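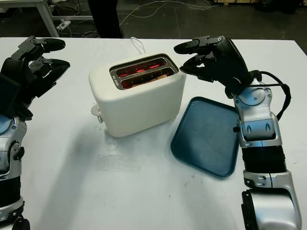 The notice went up in the locker room at Cornier in March, on company paper, next to the one about cleaning out the fridge. It said the laundry would be moving to a new schedule. The night shift would start two hours later and end at the same time, and the paid meal break would become an unpaid one. At the bottom it said the company valued every one of us.

I had worked nights there for nine years. I ran the flatwork side, which meant hotel sheets, and before that I was on soil sort, which meant hospital sheets. You don't complain about flatwork after you have done soil sort.

The woman on the next ironer read the notice twice and took her coat off the hook. Then she put it back.

"Two hours," she said.

"And the break."

"I can count the break."

We went out on the floor and ran sheets until morning. It was too loud to talk, but I saw people at the folders holding up fingers to each other, working out what it came to for the month. For me it was the car payment and some of the gas to get there.

Our steward was a short man from the boiler room who had taken the job because no one else put a hand up. He had been steward for six years and in that time he had filed two grievances, one of them about gloves. He called a meeting for half past six in the morning at the Dostum, a diner across the road that opened early for the truck drivers. Forty of us came, and people stood along the counter with their coats on.

He read the notice out loud as if we hadn't seen it. Then he said the company had told him the hospital contract was up for bid and a plant called Bednarek, over in Stosumari, would do it cheaper. He said if we didn't take the schedule there might not be any schedule.

"Did they show you that?" somebody asked. "The bid?"

"They told me about it."

"So no."

He folded the notice and put it in his shirt pocket. He looked tired. His shift had been longer than ours.

A man from the loading dock said his cousin drove for Bednarek, and that Bednarek's people had gotten a notice too. Theirs said Cornier was going to take the hospital contract by doing it cheaper. It took a moment for that to go around the room. The cook had stopped scraping the grill.

"Word for word?" the steward said.

"I can get you a picture of it."

He got it by noon. It wasn't word for word, but the last line was the same. Theirs valued every one of them as well.

I didn't sleep much that day. My sister had the early shift at the school cafeteria and was already gone, and her boys had left the kitchen the way they leave it. I stood there in my work shoes and read the picture of the Bednarek notice over again on my phone. 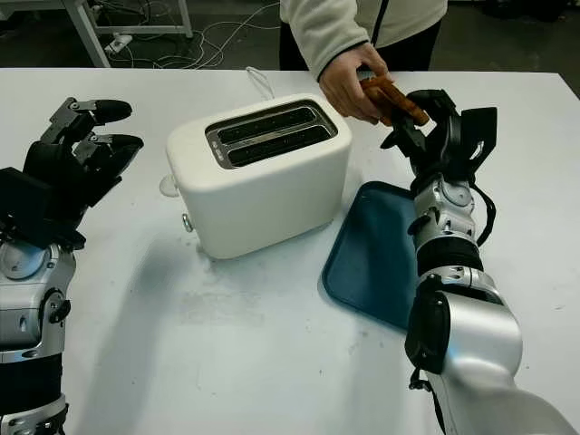 The steward phoned at two in the afternoon and asked if I would drive to Stosumari with him. I said I had to be on the floor at ten. He said so did he. I told him to come by, and I made toast because I hadn't eaten since the meal break, the one they wanted back. My sister's toaster was a white one with two slots, and it dropped crumbs on the table whatever you did. I wiped them into my hand and ate standing at the sink until I heard his truck.

It was fifty miles. He drove under the limit the whole way with both hands on the wheel. He told me he had nearly signed. The manager had put the paper in front of him with a pen on top of it, and he had picked up the pen.

"Why didn't you?" I said.

"I didn't have my glasses."

We met the Bednarek people in the parking lot behind their plant. There were three of them, two women from the press line and an older man who had been a steward back when they had a local. They had lost it in a vote years before. He had kept the old contract anyway and he had brought it with him in a bread bag, and our steward put on his glasses and read all of it on the hood of the truck while the rest of us stood in the wind.

The building looked like ours. It had the same vents with the same gray lint hanging off them, and the same bins with one bad wheel.

"What do you make?" one of the women asked me.

I told her. She told me. There wasn't much between us. She had a burn on the inside of her wrist where everybody on presses has one.

"They said you people were going to work for nothing," she said.

"They said that about you."

She gave me her number and I wrote mine on her hand, over the glove line, because neither of us had paper. The older man said they could get names if they knew we weren't going to sign. There were 200 on their payroll, and he thought more than half would put their names down, but they would want to see us do it first. Our steward said we would need to see something too. They went back and forth on that for a while – politely, like two men at a door.

In the end they agreed both plants would do it the same night, at the meal break, while we still had one.

We were back at Cornier at twenty to ten. The steward went down to the boiler room and I went to my locker. The notice was still up. Somebody had written next to the last line in ballpoint, very small, how much?

The woman on the next ironer was tying her hair back.

"Well?" she said.

I told her about the bread bag and the burn. I told her it would be at the break and that there would be a sheet of paper going around, and she asked who was signing first. I said I didn't know.

She held out her hand for my pen and tried it on the back of her time card to see if it worked. Then the bell went and we walked out to the machines.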